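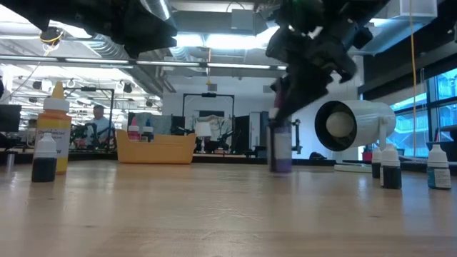
Callum Sowerby asked whether the Pleltside hall booking could move to the evening, as two of the stallholders work until five. Agreed to ask the hall.

Minutes, Gosling Lane Residents, August 22, 2021

Matters arising: The drain outside number 57 has been cleared. The hedge by the bus stop has not been cut and the council will be written to again.

Money: £1,000 in the account after paying for printing. £100 set aside for the autumn fair.

Autumn fair: To be held in September. Tables £10 each, payable on the day. Raffle tickets to be sold at the gate and in the shop. Tea urn to be borrowed from the school.

Parking: Cars are still being left across the lane end. A note will go through doors.

Any other business: None. Meeting closed at 8.40 pm.

Share 3 | Comments 0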